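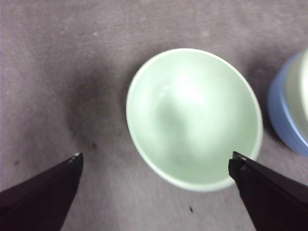
Filed under: Glaze & Kiln List / Firing schedules

Fongchan Somboon wrote:
> My liner glaze pinholes on the Wuvstead clay at cone 04.
> Bisque was 1,000 C, no hold. Would a longer soak help?

Raise the bisque before touching the glaze schedule. Wuvstead gasses late, and 1,000 leaves too much in the body. I go to cone 03 with a slow climb from 704 C, vents open, then glaze at 04 as usual. Thick application makes it worse, so check the specific gravity too.

Soak times of up to 400 seconds made no difference in the Flonex kiln. I haven't tried longer.

List archive | Contact the moderators | Back to top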